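Two-arm sim: gripper camera tilted, ball target looks offset from the fingers

**Trerkia**

I'm building a two-arm kitchen robot in our shared workshop, and before I cut any metal I'm running the whole job in simulation. The task is simple: pick a small ball off the island. The planner gets its target from a camera mounted behind the gripper.

My trouble is depth. In the gripper view the ball lines up between the open fingers, but I can't tell how far beyond them it is. The planner gives up after 12 tries. The scene file has 2,064 lines, so I'm not pasting it. Renders from one session:
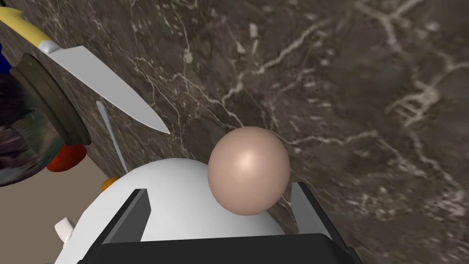
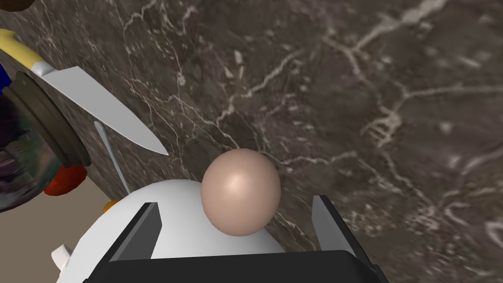
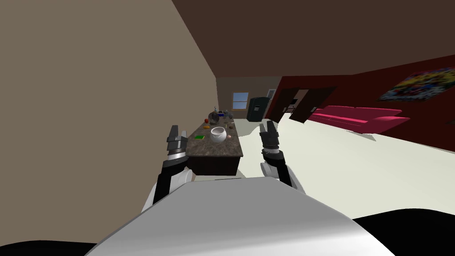
The third is the wide view, the others are from behind one gripper.

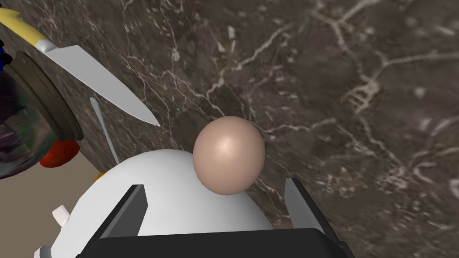
## Replies

**Mukton**

Your close views can't settle it. From that angle the ball overlaps the top edge of the white shape in front of it, and a ball resting on the white part would look much the same as one on the marble behind it. Don't judge contact from the picture. Get the numbers:

1. Print the ball center and the fingertip midpoint in the same frame. Use the world frame, not the camera frame.
2. Subtract. If the sideways error is small and the error along the approach axis is large, you have a depth problem and the arm is fine.
3. Turn on contact output and list every pair that involves the ball. If the counter is in the list, it's on the counter.

Do this before touching the planner. I spent a weekend tuning gains on a fault that was a wrong parent link – line 727 of my own file.

The tilt is a separate matter. Your wide view leans too, with the right side of the room higher, so check the rotation order on both cameras. A swapped pair of angles will do that.

**Giannakopoulos**

Just add more light, it fixed mine.

**Grandeo**

Light won't change a pose error. I agree with Mukton on the contact list. I would also add a second camera, level and side-on to the fingers, for debugging only. Place it 8 inches from the ball and leave the knife and the jar where they are, so the collision setup stays the same between runs. If the planner reads depth from the render, compare its value at the ball's pixel with the printed distance – mine was off by the near clip setting.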